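Home | Facilities | Guides | Forms | Contact

Clearing and Resetting a Shared Worktable

Prarkdale asks all users of the Bitton Room to leave each table ready for the next person. The procedure below applies to every table in the room and takes some five minutes.

1. Close any drinks and move them to the far edge, away from the work.
2. Place one storage box within easy reach of where you stand.
3. Gather hand tools first and put them in the box one at a time.
4. Lay flat items, such as rulers and folders, beside the box until the tools are in.

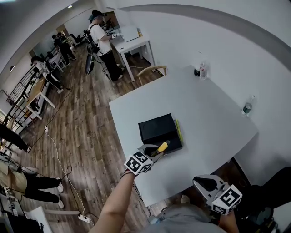 Tools should lie lengthwise with the handles facing the same way. Do not force the box shut. If it is full, request a second one from Aušra Jaunzems at the Koppel desk.

5. Wipe the surface with a damp cloth, including the corners.
6. Take your bottles with you and push in the chair.

Boxes must be returned to the shelf by 18:00. Items left out overnight are held until the end of the week. Questions regarding this guide may be sent to Theophilus Alhassan, Room Services.

1,618 views | 5 shares | 0 comments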